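Kitchen Arms Club: frequently asked questions

Please read this page before you email us. Most of what people write in to ask is answered here, and the answers are kept up to date during term.

Joining

Who can join?

Any registered student, from any department and any year. Staff may come along to open evenings but can't hold a place in a build group. You don't need to be studying engineering. Last year's members included people from food science, linguistics, nursing and furniture design.

Do I need to know how to program?

No. You need to be willing to learn a little Python by the middle of the first term. If you already program, you will be asked to pair with someone who doesn't. There are jobs that involve no code at all, such as writing task sheets, scoring runs, looking after the props and keeping the log.

How much does it cost?

Membership is £15 a year. It covers your bench induction, your share of the fruit and a login for the booking page. If the fee is a problem, write to the club address and say so. You won't be asked for details.

How many places are there?

The room is licensed for 15 people at a time. We take more members than that, and split into groups that meet on different evenings. If all the groups are full you go on the waiting list. The list usually moves in the third week, when people have seen their timetables properly.

Can I join halfway through the year?

Yes, up to the end of March. After that the groups are preparing for the Millo Cup and there is no time to run inductions.

When do you meet?

Each group has one evening a week, from 6 pm to 9 pm. The room is also open on Saturday from 10 am for anyone who has passed their induction. Saturday sessions are unstructured and you should book a slot if you want to use the arms.

The work

What does the club do?

We teach a pair of robot arms to do kitchen jobs on a long table: picking up cups, moving fruit, hanging mugs, putting glasses in a holder. Each group chooses a set of tasks in the autumn and works on it until the competition. The tasks are simple for a person. A group that can do three of them reliably by spring has done well.

Why kitchen jobs?

The objects are cheap, everyone knows how they should be handled, and they come in awkward shapes. A wine glass and a lemon need very different grips. It also means a new member can understand what a group is attempting within a minute of walking in.

Do we build the arms ourselves?

No. The arms belong to the department and stay bolted down. You will not be taking them apart. What members do build is the small stuff: fingertips, mounts, trays, holders and the odd bracket. These are printed or cut in the Prasico workshop on the ground floor, which has its own induction.

Can I bring my own objects?

Yes, if they are clean, can be replaced and have no sharp edges. Put your name on the bottom with tape. Anything left on the table after a session goes into the props cupboard and becomes club property at the end of term. Nothing electrical, and nothing with liquid in it unless your group lead has agreed.

Are real knives used?

No. Only plastic ones go on the table. Fruit that needs cutting is cut by a person at the sink, with the kitchen knife that is kept there, and the knife goes back before anyone starts an arm.

Do you use real fruit?

Mostly lemons and limes, as they last well and don't bruise much. Fruit that has been on the table is not for eating. Whole fruit is changed weekly and cut fruit is binned at the end of the evening. Please don't put it in the waste paper bin.

How is a task set up?

Every task has a sheet. It lists the objects, where each one starts, where it should finish, and what counts as a failure. The sheet also says which objects are there only as clutter. New groups tend to clear everything off the table so that the task is easier, and then find that their program fails as soon as a second cup appears. We ask you to work with a full table from your second month.

What does a recorded run involve?

One person holds the pendant, one reads the sheet and one writes the log. The person with the pendant does nothing else. Before the start, check the cables, say the name of the task aloud and wait for the other two to answer. Runs are normally under 60 seconds. If a run goes past that, stop it and log it as a time-out.

How many runs should we log?

As many as you can do carefully. The Karagiannis group logged 1,430 last year and the target for this year's groups is 1,500. Failed runs count towards the target and must be kept. A log with no failures in it will be sent back to you.

Which object is the hardest?

Opinions differ. Wine glasses are the usual answer, as the arm has to find an edge that is hard to pick out on camera. Mug handles come next. Bowls are easy when they stand flat and much less so when they have tipped over. Most people are surprised by how much trouble the drying rack gives them.

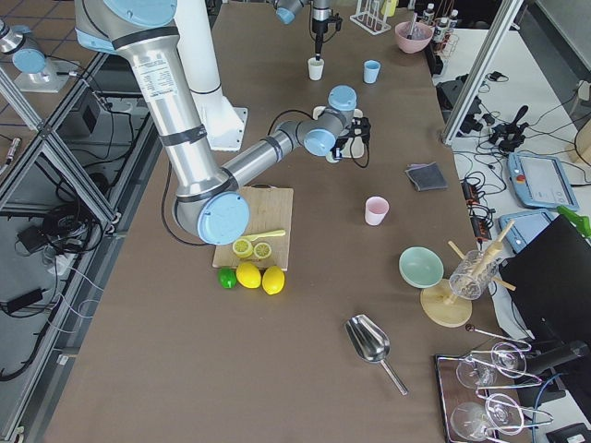 Page text: Yolotzin Valdovinos and Idrisa Makokha, for the Kitchen Arms Club

What will be on the table when I first come in?

Expect cups in several colours, bowls, a cutting board with lemons, a mug tree, an ice scoop and a holder for wine glasses. The pendants are kept on the white side desk along with the joystick controller. Don't move anything until you have asked whether a task is set up. Two centimetres is enough to spoil a start position.

Safety

Can I stand next to the arms while they are moving?

No. Stay outside the tape on the floor. Only the person holding the pendant may step up to the table, and only after the arm has been stopped. This applies to slow movements too.

Who can press the emergency stop?

Anyone, at any time, inducted or not. You won't be told off for pressing it. Say "stopped" so that the others know, and leave resetting it to the group lead.

What should I wear?

Closed shoes. Tie back long hair and take off scarves and lanyards. Sleeves should be close to the arm or rolled up.

What if something breaks?

Glass does get broken. Stop the arm, keep everyone back, and use the dustpan and the thick gloves under the sink. Write the breakage in the log with the task number. Members don't pay for broken props. For anything to do with the arms, the pendants or the wiring, stop for the evening and email the lab technician. Don't try to mend it.

The competition

What is the Millo Cup?

A one-day contest between university clubs, held after Easter. Each team gets a table, a list of tasks and a fixed time. Half of the tasks are known beforehand and half are given out on the morning. Points are for finished tasks, with points off for dropped objects and for any help by hand.

Does every member have to compete?

No. Each group sends four people and can decide for itself how to choose them. The rest are welcome to come and watch. Coach seats are booked by the club and go to members first.

Do we take our own arms?

No, the organisers supply them. That is why your code has to load its settings from the shared file, with nothing specific to our room written into the program. Fingertips may be taken with you if they pass the size check.

Practical matters

How do I book the arms?

Through the Zuveo booking page, using your club login. One booking covers both arms. Slots are an hour long and a group can hold two at a time. If you are 15 minutes late, the slot is open to whoever is in the room.

Can I keep what I write?

Yes. Code stays with the person who wrote it, and the club keeps a copy that later groups can use. If you want your name taken off the shared copy, ask.

Does it count towards my degree?

Not by itself. Some third-year students have used club work as the basis of a project, with a supervisor from their own department. Talk to the supervisor first and to us second, and do it before the project forms are due.

Is the room step-free?

Yes. Use the lift by the side entrance. The main table is fixed at one height, but there is a lower desk for coding and logging. If you need anything changed for your induction, tell us when you sign up.

Can I visit before I decide?

Yes. Come to any group evening at 6 pm and ring the bell by the double doors. You can stay for one full session without joining. Visitors can't hold the pendant, but can read out the sheet or keep the log if the group is happy with that.

My question isn't here. Who do I ask?

Yolotzin Valdovinos deals with membership, fees and the waiting list. Idrisa Makokha deals with inductions, bookings and the competition. Both read the club address, so put the subject in the title line. Replies are slower outside term.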